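Marcombe School of Building Conservation
Interior Finishes I
Handout 2: Plain Plaster and the Reading of Wall Surfaces

Instructor: Imke Thiele
Studio assistant: Hiếu Hoàng
Issued September 7, 2026

Scope of this handout

These notes accompany the second lecture and should be read before the first studio session. They cover the make-up of common plaster coats, the terms used in the course for surface condition, and the method of inspection students are expected to follow in the field exercise. Decorative and molded work is treated in Handout 5.

1. Coats

Traditional plaster on lath is built up in three coats. The scratch coat is pressed through the gaps in the lath so that it curls over behind and forms keys. It is scored while still soft. The brown coat follows and brings the wall to a true plane. The finish coat is thin, often no more than an eighth of an inch, and gives the wall its final texture.

Plaster on masonry may be laid in two coats where the brick or stone is reasonably even. Later work over gypsum board usually consists of a single skim. Students should not assume the number of coats from the age of a building. Rooms were replastered often, and a house may contain several systems on one floor.

2. Binders

Lime plaster hardens slowly as it takes up carbon dioxide from the air. It remains somewhat flexible and lets moisture pass. Gypsum plaster sets within the hour and is harder at an early age, but it softens if kept damp. Cement-based plaster is strong and dense. When laid over soft brick it tends to trap moisture and to come away in large sheets, taking the face of the brick with it.

Gauged plaster is lime to which a measured amount of gypsum has been added to speed the set. Many of the finish coats students will meet are of this kind.

3. Terms for surface condition

The following terms are to be used in all written reports for this course.

Sound: firmly attached, with no hollow note when tapped.
Blown: detached from the coat or backing behind it.
Crazed: covered with a net of fine, shallow cracks.
Friable: breaking to powder under light pressure of the finger.
Matte: reflecting light evenly in all directions, without shine.
Hungry: showing open grain where the finish was overly dry or thinly laid.

"Good," "bad" and "original" are not condition terms and will be marked down.

4. Light

A wall looks different under each light that falls on it. Under even light, color and stains are easiest to judge. Under raking light, held close to the wall and nearly parallel with it, trowel marks, patches and bulges show as shadow. Soft changes in tone across a plain wall are commonly mistaken for staining. Before recording a stain, move the lamp or close the shade and look again. If the dark area shifts, it is shading and should be left out of the report.

Photographs must be taken under both kinds of light. A photograph does not replace the tapping test.

5. Field exercise

The exercise will be held at the Nyaga House, rooms 151 and 385. Students will work in pairs. Each pair will be assigned one wall by Charalambos Galanis and will submit:

A sketch elevation, drawn to scale, with all openings shown.
A condition map using the terms in Section 3.
One page of notes on the probable binder and number of coats, with the grounds for each opinion.

Tapping is to be done with the knuckle or the wooden end of a brush. Metal tools may not be used on the wall. No samples are to be taken without written leave from Thảo Lã, who keeps the sample log for the building.

Reports are due at the start of the following lecture. Late work loses one grade step per day. Questions about access should be directed to the studio office, room 821.

6. Reading

Course reader, chapters 3 and 4. The section on lime burning is optional at this stage and will be assigned again in February.
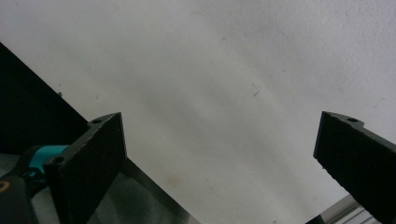
Figure 1. Plain white plaster, matte and slightly textured, with soft gray shading.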